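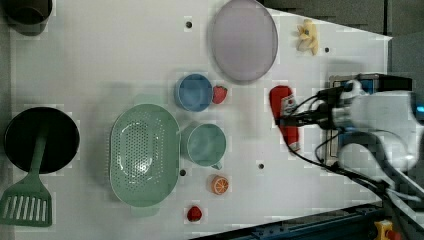

Play kitchen pieces on a white tabletop, among them a frying pan, a green colander and two strawberries.

News > Local > Family & Shopping

Toy kitchen library promises less clutter, for a fee

A lending service that wants parents to stop buying play food and start renting it opens Sunday in Usitz. Whether families need a subscription to a toy strawberry is another matter.

Gania, the company behind the plan, says it has 1376 pieces ready to lend, sorted into sets of pans, plates, utensils and fruit. Members pay $50 a season and may keep four sets at a time. The starter set is called Amora. A leaflet sent to area families says sharing toys will "transform the way children play at home."

The leaflet offers no evidence for that. It also skips some plainer questions, such as who pays when a banana goes under the couch for good. The membership terms mention a "fair replacement charge" and give no amount. Cleaning between loans is covered in one sentence.

We use cookies to improve your visit. By continuing to read, you accept our cookie policy.
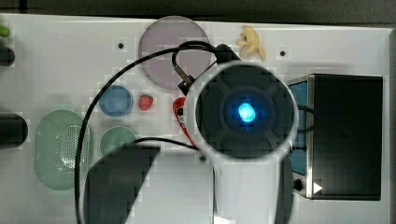

The purple plate and a small yellow toy near the top of the table, with a blue bowl and green colander also out.

Gania says it needs 300 members to cover its rent on El-Sayed Street. It would not say how many have signed up. Plenty of households already trade toys with neighbors at no cost, and used play dishes are a regular sight at yard sales here.

The pieces are cheerful enough, and a green spatula or a teal mug will keep a small child busy for a while. So will the real ones in the kitchen drawer.

Doors open at 10 a.m. Memberships bought on opening day can't be refunded.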